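Print this page
Send by e-mail
0 comments | 4 shares

PRESS RELEASE

Hisenness compares two gripper types for cloth handling at its Virnia test site

Virnia, June. Hisenness, a maker of small parts for light robot arms, has finished the first round of a comparison between two types of gripper for handling textiles. The work was made together with the engineering office Sotiropoulos, which prepared the test plan and kept the records. The results are now open to customers and to technical schools on request.

Cloth is a difficult material for a machine. It changes its shape each time it is touched, and a grip that is good for a box or a bottle can be too strong or too narrow for a thin fabric. Many of our customers have asked us which gripper they should order for laundry and packing tasks, and until now we could give them only a general answer.

For this reason the comparison was kept simple. Each gripper type was mounted on the same pair of arms and was used with the same controller settings. The task was to take a small cloth by two corners, to lift it and to lay it down folded. Every type made 100 attempts. An attempt was counted as good when both corners were still held at the end of the lift and the upper edge was laid on the lower one without help from the operator.

The first type has flat fingers with a soft cover. The second has narrow fingers which come to a wedge at the tip. The wedge type was better at picking up a corner from a smooth table, and it needed fewer corrections of height. The flat type held thick fabric more securely, but it often took two layers when only one was wanted. We therefore do not name a winner. The choice depends on the fabric and on the surface under it.

The placing of cables was also studied. A cable that is too short pulls on the wrist when the arm reaches forward, and this small force is enough to move a light cloth. After the first attempts the cables received more free length, and the records before this change were not used.

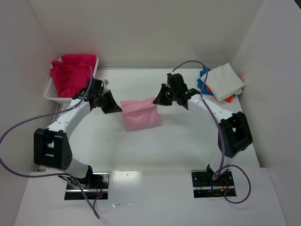 Reading time: 2 minutes

Two arms working face to face at a small pink cloth, with the black grippers at its upper corners. More fabrics are kept at the back of the white work surface, in a basket and in a folded pile.

The next round will begin after the summer and will include a third finger shape and towels of up to 4 different weights. Companies that wish to send their own fabric for the tests are invited to write to the Hisenness office in Virnia. The test plan, the record sheets and the drawings of both finger types can be ordered from the same office without charge.

Print | E-mail

Related items
Hisenness opens test room in Virnia
Sotiropoulos publishes notes on cable length for small arms
New soft covers for flat fingers
Controller settings for light loads: a short guide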